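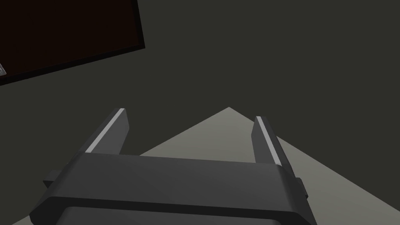 Reading time: 8 minutes

Chapter 4
Who Pays for the Bridge?

In March the town of Plendport asked its residents whether they wanted a new footbridge over the Liew. Nearly everyone did. Then it asked how much they would chip in, and the town discovered how many of its citizens had never much cared for walking.

The bridge is what economists call a public good. Once it stands, anyone can cross it, and your crossing takes nothing from mine. Both facts sound cheerful, and together they make the thing very hard to sell. A baker can keep her bread behind the counter until you pay. A bridge has no counter — or it could have one, but the wages of the person sitting at it would eat most of the tolls.

Tomoyo Honda, the town clerk, mailed out 1,724 letters asking for voluntary pledges. She got 572 replies. Of these, 340 praised the idea warmly and enclosed no money. Another 160 offered to pay if their neighbors paid first. The rest pledged small sums, and one enclosed a coupon for Loleo crackers, expired.

It would be easy to scold the people of Plendport, and the newspaper in Grulard, across the river, did so for a week. (Grulard had pledged nothing, on the grounds that it had not been asked.) But look at the choice as each household saw it. If the others gave enough, the bridge would go up without your check. If they gave too little, your check would not save it. Either way you were better off keeping the money, and so was everyone else, and so there was no bridge.

This is the free-rider problem, and it will be with us for the next three chapters. We start with the oldest remedy, taxation, and why people who grumble about it may still vote for it.

Key terms: public good, free rider, toll, conditional pledge

4.1 Goods You Cannot Fence

Begin with a lighthouse, as economists have done for so long that the keepers must be tired of us.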